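Demonstrationen sammeln, Teil 2: Zwischenstand aus der Aufnahmephase

8. August 2022

Im ersten Teil hatte ich die Zielsetzung unseres Vorhabens Tramisside dargelegt. Inzwischen ist die Aufnahmephase angelaufen, und es erscheint mir angebracht, den Stand der Arbeiten an dieser Stelle festzuhalten. Der Beitrag gibt meine persönliche Einschätzung wieder.

Vorgesehen sind 1000 Demonstrationen je Aufgabe, verteilt auf sechs Aufgabenfamilien. Aufgezeichnet wird ohne Roboterarm: Die vorführende Person hält in jeder Hand einen Greifer und führt die Bewegung selbst aus. Gegenüber der Fernsteuerung, mit der wir im Dezember noch gearbeitet haben, verkürzt sich die Dauer eines Durchgangs erheblich. Die Bewegungen fallen zudem flüssiger aus, was dem Lernverfahren nach bisheriger Erfahrung zugutekommt.

Laimutė Koppel hat für die Vorführenden eine Anleitung von zwei Seiten verfasst. Sie regelt Ausgangshaltung, Tempo und den Umgang mit Fehlversuchen. Letztere werden nicht gelöscht, sondern gesondert gekennzeichnet – eine Entscheidung, über die wir länger beraten haben.

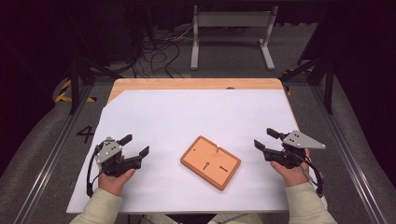

Besondere Aufmerksamkeit verlangt die Variation der Ausgangslage. Ein Modell, das ein Werkstück stets in derselben Ausrichtung gesehen hat, versagt erfahrungsgemäß bereits bei geringer Drehung. Die Lage wird daher vor jedem Durchgang verändert; die Vorgabe dafür liefert Nollow, unser Werkzeug zur Ablaufplanung. Die Zuordnung von Greiferstellung und Videobild übernimmt weiterhin Kiani.

Offen ist die Frage der Beschriftung. Bislang wird jeder Durchgang mit einem einzigen Satz versehen. Für längere Abläufe reicht das voraussichtlich nicht aus, sodass eine Unterteilung in Teilschritte geprüft wird. Der damit verbundene Mehraufwand ist noch nicht beziffert.

Hinweise von Lesern, die mit beidhändigen Aufnahmen Erfahrung haben, nehme ich gern über die Kommentarfunktion entgegen. Der nächste Beitrag wird sich mit der Qualitätsprüfung der Datensätze befassen.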